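The Prelia fingers came in a padded envelope with no paperwork, and Oranuch Srisuk signed for them because she was the only one in the building. It was 23rd August and the air conditioning was off for the weekend.

She put them on the bench beside the Bornetti pair. The Bornettis had been the standard since March. They were stiff and heavy and everybody complained about their wrists by lunch, but they had 162 good runs behind them. Uker wanted one set chosen and the other sent back.

Oranuch laid out the pot and the wire basket and plugged in both hands. The task was simple enough. Take the pot, carry it to the basket, let go.

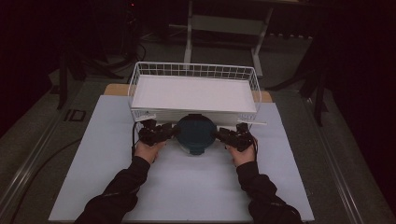

"Why use two grippers for one pot?" her brother asked. He had driven her in and was sitting on a case by the door with his coffee.

"A round thing turns if you hold it on one side. With two you can feel it start to go, and push back."

He thought about that and drank his coffee.

She did the Bornettis first. They went the way they always went. When the jaws closed she felt it in her elbows, and the pot went where she sent it. She wrote the times in pencil. After 8 runs she stopped and rubbed the base of her thumb, and then she changed over.

The Prelia set was lighter. She noticed it right away and did not trust it. On the first try she squeezed too hard and the pot jumped. On the second she went slowly and it was fine. On the fifth she forgot about the fingers and found she was thinking about dinner, and that seemed to her a better result than any of the times. 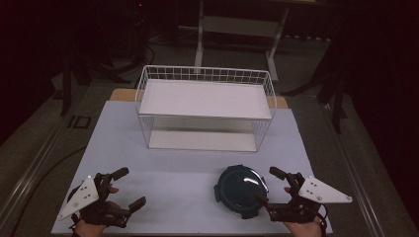

She called Cisternas at noon, though he had asked not to be called.

"Which one?" he said. There were children shouting behind him.

"The times are the same."

"Then keep what we have."

"My hand doesn't hurt," she said.

He was quiet. He had run the spring sessions himself, all 316 of them counting the bad ones, and had worn a brace on his right wrist until June.

"Do 2 more sets," he said. "Write down the hand thing. Put it in a column."

She ruled a new column on the sheet and wrote "hand" at the top. Her brother asked if he could go, and she said he could, and then he stayed anyway and read out the stopwatch for her. They worked until the light under the door had moved over to the other wall. 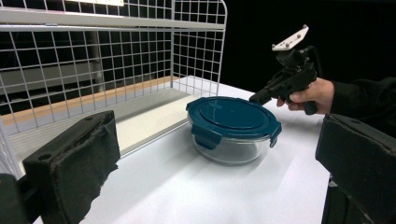
Lid closed, gripper near the rim.

At four she packed the Bornettis in their box and wrote the return address on the lid. She did not tape it shut. Monday Cisternas would want to try for himself.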